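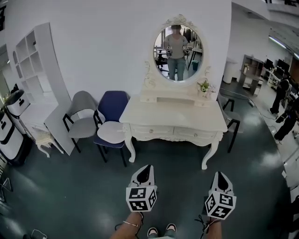 Ticket 921 - Vanity listing shows wrong delivery price
Opened by: Védís Þrastardóttir
Shop: Vadport
Status: Pending customer

The white vanity with the mirror shows a $40 delivery fee on the product page. At checkout it changes to $5. Two customers ordered at the lower price in April before I took the listing down. I cleared the cache and saved the item again. No change.

Reply from Corard support:
The item has two shipping profiles attached, Large Furniture and Small Parcel. Checkout uses the last one saved. Please remove Small Parcel under Shipping > Profiles and save.

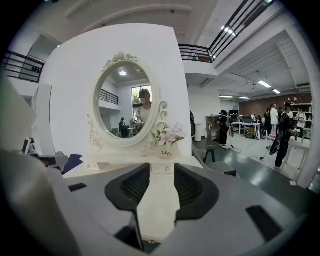 Removed it at 2 p.m. Checkout now shows $40 on my laptop. The Brotel payment page on my phone still shows $5.

Reply from Corard support:
Brotel keeps its own copy of the rates. Go to Payments > Sync rates, then place a test order and send us the order number.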